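Come help us run a home repair shop: front counter and workshop helper wanted at Halliday

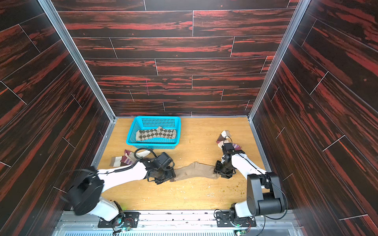
Light floor, dark wood-grain walls. Ask me about color pairing when you come in.

Hi! I run Halliday, a small shop that sells flooring, wall paneling, trim and all the odds and ends that go with them, and I'm looking for one more person to join us. The job is split between the front counter and the workshop in back, so if you like talking to people in the morning and cutting sample boards in the afternoon (or the other way around, I'm flexible), keep reading.

We've been in the old feed store on Drudirano Road long enough that people give directions by us. The place is 1661 square feet, and most of that is racks. You'll get to know every one of them, because customers will walk in with a chip of something their uncle put down years ago and want to know if we carry it. Sometimes we do! When we don't, you'll help them find something close, and that's my favorite part of the whole business.

What you'd be doing: answering the phone, ringing people up, writing orders, cutting and labeling samples, and helping folks figure out how much material they need. That last one is plain arithmetic. Length times width, add some for waste, round up to a full box. I have a worksheet and I'll go over it with you as many times as you want. We keep stock and orders in a program called Wisteo, and you don't need to know it already. I was scared of it for a month and now I complain when it's down.

You'd also be looking after the sample library. We have 411 boards in it right now and they're supposed to be in order by color. They are not in order by color. If that sentence made your fingers itch, please apply today.

Hours are 8 in the morning until 2 in the afternoon, four days a week, with a bit more in May when everybody decides to redo the den at once. Extra hours in May are optional and I pay time and a half for them. Base pay depends on what you've done before, and I'll tell you the number on our first phone call so you don't have to sit through an interview wondering. You get paid lunch, paid sick time, and materials at my cost for your own place (my kitchen floor thanks me for that one every day).

You should be okay lifting a box of flooring, which can run heavy, and being on your feet most of the shift. We've got carts and a pallet jack, and I'd much prefer you use them. You should be able to read a tape measure down to the sixteenth. If you're rusty, practice before you come in, I will hand you one! Retail experience is nice. So is any time spent installing floors, painting, framing pictures, sewing, whatever taught you to measure carefully. Spanish is a big plus with our contractor customers. A driver's license helps but I won't turn you down over it.

First 6 weeks are training. You'll shadow me at the counter, then spend time in back learning the saw and the edge sander, and near the end you'll go along on a couple of home measures. We order most of our trim through Devix, and I'd like you to sit in on a few of those calls too, since you'll be making them yourself later on.

To apply, stop by and ask for the owner, or leave a letter in the mail slot if we're closed. Tell me where you've worked, when you could start, and one thing you've fixed or built, however small. A wobbly chair counts. Skip the fancy résumé format, a page of regular writing is fine. I read everything myself, usually at night with the dog on my feet, and I'll call you back either way.

Parking is behind the building, and the side door sticks, so give it a good shove.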